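May, too early to be up

Third night of bad sleep, so I've given up and am writing this at the kitchen table with the last of the Voklow tea, which tastes like a wet envelope. The choir has its concert in Ternbridge in 3 weeks and I still can't hold the alto line past bar 49. Dela Kyei says I should stop listening to the tenors. I'd love to. They stand directly behind my head.

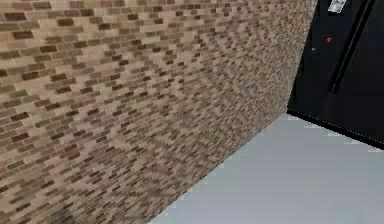

## Later, after coffee

Tried bar 49 in the shower. Fine. Tried it dressed. Gone again. I wrote to Dela to ask if I could mouth the words for 4 bars and come back in with the others, and she replied with a single period.

Mrs. Yakubu next door has started humming the tune while she hangs her wash. She hums the soprano part, of course. Everyone gets the soprano part for free.

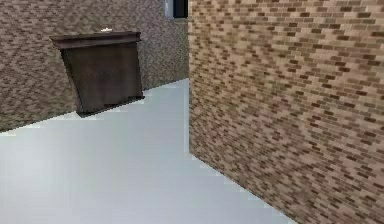
She also gets the high note every time, with clothespins in her mouth. I timed my own long note at the sink and ran out of air before the kettle clicked off. Must buy throat lozenges. Must also find the black pants, last seen in Dullow at the Christmas concert.
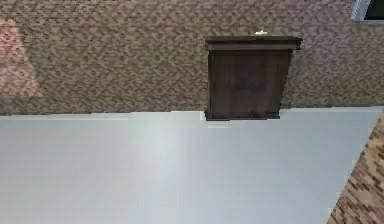
Rehearsal tonight was 30 minutes of warm-ups and then the slow piece, twice. I got through bar 49 by picking one spot to stare at and refusing to look at the conductor. Something like the pinkish patch toward the left of that brick wall would do nicely, paler than everything next to it and with no opinion of altos. Dela gave me a nod on the way out. It may have been meant for the tenors.

Pants still missing. Bed.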